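Walking tours, audio guides and what the booking page leaves out

I have now used guided walks in enough towns to have opinions on how they are put together, and this post sets them down in one place. It concerns the mechanics: route length, group size, pace, audio equipment, and the wording of the booking page. It does not rank cities. The walks I refer to by name are in Pomach and Zurnano, which I visited in October, and the notes are mostly from those two.

Start with distance. Operators describe a walk by its duration, almost never by its length. A two-hour walk in Pomach covered 3 kilometres. A two-hour walk in Zurnano covered less than half of that, with a long stop in the market hall and another under the clock tower. Both were sold as "easy". The Pomach one includes a climb of 131 steps to the upper terrace, and the page mentions a "short ascent". For anyone with a bad knee this is the most useful piece of information on the whole tour, and it is on a laminated sheet that the guide holds up at the meeting point, after you have paid.

My method is to plot the listed stops on a map before booking, join them up, and add a fifth for detours. Where the stops are not listed I write and ask. Most operators reply within a day. One replied with a drawing of the route, contour lines included, and I booked with them at once.

Group size is the second figure to check. The page will give a maximum, and the maximum applies to the guide, so two guides sharing a meeting point can set off two minutes apart and collide at every stop. In Zurnano our party was 31 people. That is too many for a street two metres wide with delivery vans in it. The guide dealt with it by speaking only in squares and walking in silence between them, a sound approach, but one that reduces a walking tour to a set of short lectures with gaps.
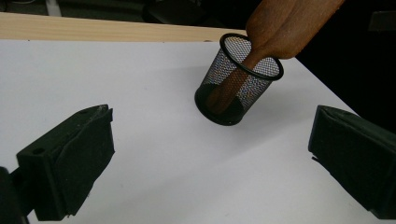
Marius Filip wrote in to disagree with me on group size when I raised it last time. His point was that a big group is easier to hide in, that he has left several walks halfway through without offending anyone, and that he would never dare do so in a party of five. He also thinks I undercount the value of other people's questions. On a harbour walk in Pomach the best ten minutes came from a retired engineer asking how the lock gates were balanced, and the guide had clearly been waiting years for somebody to ask.

I accept the part about questions. On leaving early I have no view, having never done it.

Audio receivers are the usual answer to large groups. You are handed a small unit on a cord and a single earpiece, and the guide speaks into a lapel microphone. The Pomach walk used a system sold under the name Ojo. Reception was good in the open and poor behind stone, so that anyone who stopped to take a photograph and fell one corner behind lost the commentary. The practical range, as I paced it out along the embankment, was 100 metres in a straight line. In the lanes it was much less. Ask for a receiver with a fresh battery, check that the volume wheel turns, and wear the unit outside your coat.

Recorded guides on your own telephone are a different product. You set the pace, you can repeat a section, and there is no meeting point to find. Against that, the recording cannot know that the chapel is closed for repairs or that the street has been dug up. I followed one round the old tannery district of Zurnano and it directed me, with great confidence, through a gate that was locked. The text was otherwise very good, particularly on drainage. Download the files at your lodgings. The signal in the tannery district is weak and the map tiles do not load.

Then there is payment. A fixed price is simple. A donation walk is less simple, and the difficulty is that the visitor has no idea what is normal. Some guides say a figure at the end, some say it at the beginning, and some leave it to a card pinned inside a hat. I prefer the beginning. I also prefer operators who state whether the guide pays a fee per head to the agency, which many do, and which means a person who gives nothing has cost the guide money. Carry small notes. The nearest cash machine is never near the final stop.

Transport within the tour is another matter for the small print. The longer Zurnano walk has a tram ride in the middle, four stops, and the fare is extra. The tram company does not sell tickets on board. Those of us without one queued at a machine while the rest of the group waited, and the afternoon's timing did not recover. A line in the confirmation message would have dealt with this.

On clothing and kit I have little to add to what everyone else writes. I wore a waterproof from Sustex, bought before the trip, and it kept out two hours of steady drizzle. The hood blocks the earpiece on the left side, so use the right. Boots are unnecessary in either town. Shoes with a proper tread are needed for the setts by the river in Pomach, which slope towards the water and have no railing for most of their length.

Timing matters more than weather. The first walk of the morning is quieter, the guide's voice is fresh, and the delivery vans are the only real obstacle. The last walk of the afternoon has better light on the west-facing fronts but several interiors shut before you reach them. Midday walks in Zurnano cross with the school lunch break, and the square by the fountain becomes impossible to hear anything in. If there is only one slot left I take it and lower my expectations accordingly.

A word about guides themselves. The ones I remember had a specialism — brickwork, in one case, and municipal water supply in another — and let it show. The ones I have forgotten gave dates. A guide who is asked something and says that they will have to look it up is worth more to me than one with an answer for everything. The brickwork guide sent me a message two days later with the correct name of a bond I had asked about, and a page reference.
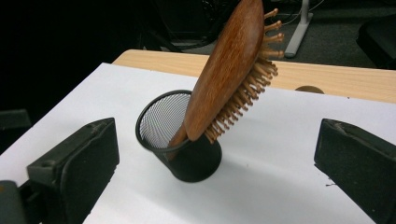 What I ask before booking

The same message goes to every operator now, and it has saved a good deal of trouble. It asks for the length of the route in kilometres, the number of steps, and whether there is a way round them. It asks how many people are in the group and whether receivers are used. It asks which interiors are included and whether tickets for them are in the price. Last, it asks where the walk ends, as a surprising number finish on the far side of town from the meeting point with no bus back.

Of the operators I have written to, the small ones answer best. The larger ones send a link to the page I have already read. I don't hold this against the guides, who generally have no access to the booking system and hear about the problem when I do.

Next time I intend to try the evening walk in Pomach, the one along the old rope works, which is said to be flat for its entire length. I have asked for the distance and am waiting to hear.

Posted 22 January 2022

Contact | Copyright the author, all rights reserved | Back to top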